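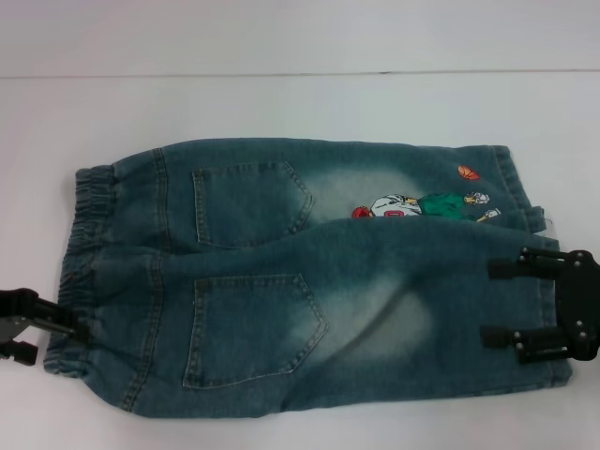
Two grippers on a pair of child's jeans folded lengthwise, at the Didomville test center.

Household Tasks and the Limits of Automation: A Conversation with Nayeli Ibarra

Didomville — The question of when a machine will be able to take over the family laundry has been put to Nayeli Ibarra more often than any other since she became head of applied testing at the Cervantes Institute. Her answer has changed very little in that time.

"Parts of it, now. All of it, in an ordinary home, with no one standing by, I would not put a year on," she said during an interview at the Institute's test center in April. "People want a date. I can give them a list of tasks and the results for each."

The Institute evaluates automated equipment on behalf of laundries, retailers, care homes and manufacturers. It does not build machines of its own. Its household program began with dish handling and surface cleaning and was later extended to clothing, which now takes up the larger share of the schedule. The most recent round covered 3,979 folding attempts, made with garments that were bought used so that they would have the wear and stretching found in a real household.

Ms. Ibarra said the choice of used clothing was deliberate and at first unpopular with the companies submitting equipment.

"A new T-shirt out of the package already knows where its folds are," she said. "A shirt that has been through two children does not. If a supplier tells me the machine folds laundry, I want to see it fold the second shirt."

Children's clothing has become a separate category in the test plan. The garments are small in relation to the grippers, and they tend to carry features that adult clothing does not, such as elastic waists and printed or sewn decoration. In denim, Ms. Ibarra said, these features come together with a heavy fabric that holds a crease where it is not wanted.

"Jeans look like the easy case. They are stiff, they have a clear outline, and they stay put on the table. Then you bring one leg over the other and the elastic pulls the waist out of line. The fold can look acceptable along most of its length and be wrong at one end. A person corrects that with the side of the hand and does not remember doing it."

A person folding the same item also works largely by feel. Most of the systems submitted to the Institute rely chiefly on cameras, and Ms. Ibarra said that pockets, faded patches and decoration can all be mistaken for the edge of the garment. She described this as one of the areas in which progress has been steady.

"Two years ago a faded area on the seat of a pair of pants would stop some of these systems completely. They treated it as a separate object. That is now uncommon. What we see instead is a correct plan carried out poorly. The system knows where the hem is, closes on it, and picks up one layer of cloth when it needed two."

In the children's category, the current round set aside 411 attempts for pants with elastic waists. In 147 of these, the test operator had to step in at least once before the garment was finished. Ms. Ibarra cautioned against reading the remainder as a success rate. An attempt that ends without intervention is still graded for shape and time, and a number of those that finished were graded as unfit for stacking.

"I would ask your readers to keep the two things apart," she said. "Finishing is one measure. Whether you would put the result in a drawer is another."

Asked whether commercial laundries were closer to automation than private homes, Ms. Ibarra said that they were, and that the gap was likely to remain. A laundry can sort its work in advance, control the lighting and give a machine the same kind of item for hours at a time. Flat goods such as towels and pillowcases have been handled mechanically for many years. Purby, a regional linen service that takes part in the program, now sends its mixed garments to a staffed table and its flat goods to a machine line, and has told the Institute it expects to continue on that basis.

Retail work falls between the two. Drodum, which operates clothing stores and a returns warehouse outside Didomville, asked the Institute to examine whether returned items could be refolded by machine for the shelf. The trial used nearly 3,000 returned garments. Sweaters and plain shirts were judged ready for limited use under supervision. Pants were referred for further testing, and anything with a hood was withdrawn.

"Hoods are their own subject," Ms. Ibarra said.

She was direct on the question of speed. In her view, public demonstrations have led buyers to expect a pace that the equipment does not reach outside prepared conditions. An experienced employee at a folding table remains considerably faster on mixed clothing, and is also able to notice a stain or a missing button and set the item aside. Very few of the systems tested make any attempt at inspection.

Ms. Ibarra does not share the opinion, held by some in the field, that household machines should be kept from the market until they can work unattended. She pointed to care homes, where staff may be called away from the laundry room many times in a shift, and where a slow machine that completes part of a basket could still be of use.

"If it folds the towels and leaves the rest in a pile, that is a help to someone," she said. "It should be sold as a machine that folds towels."

The next round of testing will add socks, fitted sheets and garments that arrive inside out. Participating companies have been given the revised test plan, and grading rules for the new categories are under review at the Institute.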